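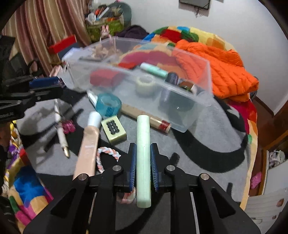 I spent most of May reading up on how anesthesia got its start, and the part that stuck with me was the dosing. Early doctors poured ether on a sponge, held it over the patient's face and watched the breathing. If the patient stirred, they poured more.

Oranuch Siriwan lent me her old nursing textbook, which gives the subject 2 pages. It says more about chloroform, which worked faster and smelled better — and could stop a heart with very little warning. Plenty of doctors kept using it anyway, for decades.

I had always assumed someone worked out the safe amounts first and the surgery came later. The order was closer to the reverse. My next book is on local anesthetics, starting with the eye surgeons who used cocaine drops in the 1880s. I'm 200 pages in.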